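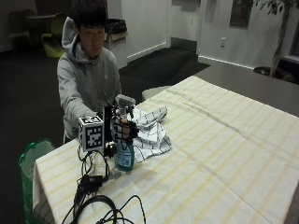
*2 min read*

Maribel Restrepo has the kit laid out before I get my coat off. Glove, bracket, cube, cables. She looks after the hand-tracking station at Grutthorpe, the one everybody there calls Niltar, and she has a session at noon, so we talk while she works.

First question, what breaks most? "Cables," she says. Doesn't look up. "Then cables again. Then the bracket screws."

The glove is black with small white patches on the fingers and knuckles. A bracket sits on the back of the wrist, and the cube goes on that. Each face you can see has its own blocky black-and-white code, and the software uses the codes to work out where the wrist is and which way it's turned. A scratch or a greasy thumbprint on a face and the tracking starts to jump.

"People pick it up by the cube. Every new person. I say bracket, bracket, pick it up by the bracket." She wipes each face with a dry cloth before a run. Tried alcohol once and it lifted a corner of the print. A replacement took a while to come from Lullen, who make the cubes, and she's kept spares in a drawer ever since.

The setup goes in the same order every time. Adapter box down on the table, wires plugged in, status light checked. Glove on, fingers pushed all the way to the ends. Bracket tightened last, with the hand in a fist.

Why a fist? "The wrist gets thicker. If you tighten it flat, it pinches when they grab something, and then they move funny. You see it in the data, this little flinch." She shows me on her own arm.

Then calibration. Hand flat, fist, hand flat, thumb to each finger. If the error number comes up over 2 she takes the glove off and starts again. Cristian Escobar, who wears it for a lot of the household tasks, says he's learned to just do what he's told.

"I used to argue," he says. "Like, it's close enough, come on. Then we threw out 400 grabs because a patch on my knuckle was peeling. I don't argue now."

Tasks are plain stuff. Grip a spray bottle by the neck, lift it, set it down. Fold a towel. The recordings go to train a gripper on the other side of the building, and the gripper wants lots of them. Target for the bottle is 500 good lifts, they were at 200 when I visited.

I ask Escobar wether it's boring. "It's fine. Your shoulder gets tired before your head does. The bracket pulls a bit, because the wires hang off the bottom of it."

That pull is Restrepo's main worry. The wires leave from the underside of the bracket, and the weight works at the connector all day long. She wants a clip at the elbow. Torben Fuchs, who signs for parts, wants to see if a lighter cable fixes it first. They have been going back and fourth since spring.

"He'll come round," she says. "Or the connector will go and I'll solder it again." She's done that repair herself twice. Cut back to clean wire, new heat shrink, a wiggle test with the signal up on the screen. If the line drops out even for a blink, redo it.

End of day the patches get checked one at a time, under a desk lamp, and loose ones replaced. Glove goes on a wire stand to air out. Cables coiled big, never tight. She's firm on that one.

Anything she'd change if money was no problem? Long pause. "Two gloves. So one can be broken."

Then it's nearly noon and she wants her table back.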